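Pletunbridge Robotics Club — Frequently Asked Questions

Last updated 02/09/2021

Who can join?

Anyone enrolled at the college, in any year and any major. You do not need to be studying engineering. Part-time students are welcome as long as their student ID is active.

Do I need to know how to program?

No. New members work through the starter exercises during their first month, and those assume you have never written code before. If you already know some Python you can skip to exercise 2.

What does it cost?

There are no dues. We ask members to buy their own safety glasses and a notebook. Everything else is in the shop.

What are the teams working on this year?

There are two teams. Purnis is the line-following car and is where most first-year members start. Jomlow is the two-handed tabletop project. Jomlow members write and test routines for picking up everyday objects and putting them somewhere else, such as food onto a plate.

Can I join Jomlow right away?

Usually you need one semester on Purnis first. Exceptions are made for people who have worked with servos or motion planning before. Send us a short note about what you did and we will set up a time to talk.

What happens at a Jomlow session?

Sessions run two hours. The first part is spent checking the hands and going over the notes from last time. After that, pairs take turns at the table. One person runs the routine and the other writes down each attempt, including the ones that fail. A pair keeps the same objects for the whole turn so that the results can be compared.

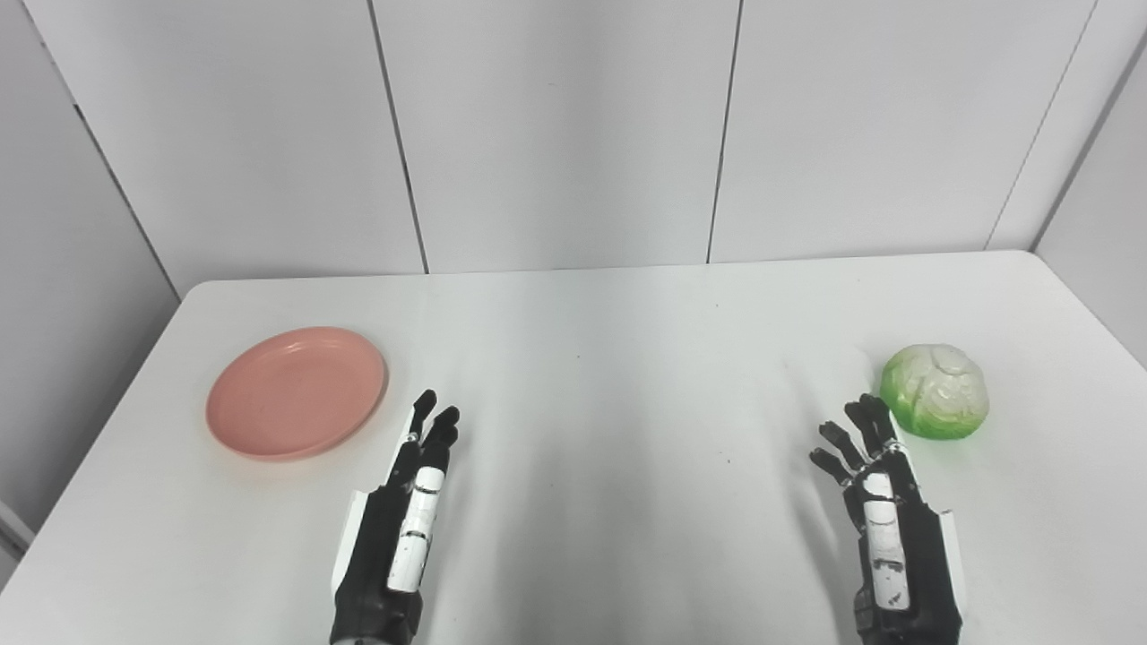

Round things are harder than they look. A routine that works on a box will often push a ball-shaped object away before the fingers close, so expect to spend a few weeks on approach angle alone. Plates are a separate problem. The rim is the only good place to grip, and it sits close to the table.

Can I bring my own objects to test?

Yes, if they are under 300 grams and have no sharp edges. No glass, and nothing that leaks. Put your name on them.

Is there a competition?

We enter the Ryu Challenge. The tabletop event is scored out of 3000 points. Last year we finished with a partial score on the sorting round and did not place. Entry is open to any member who has logged enough shop hours — the team lead keeps the list.

How many members are there?

47 signed up last year. Fewer than that come every week, and that is fine.

Can I take equipment home?

Purnis kits can be signed out overnight. Nothing from Jomlow leaves the room, including cables and spare fingertips.

What if I break something?

Tell whoever is running the session and write it in the log. You will not be charged for a part that failed in normal use. Please do not try to glue it.

I missed the September sign-up. Is it too late?

No. You can come to any open session and fill out the form there. You will need to do the safety walk-through before using the tools — it takes one visit.

Does this count for credit?

Not by itself. Some members have used their Jomlow work for an independent study, but you have to arrange that with your department before the semester starts.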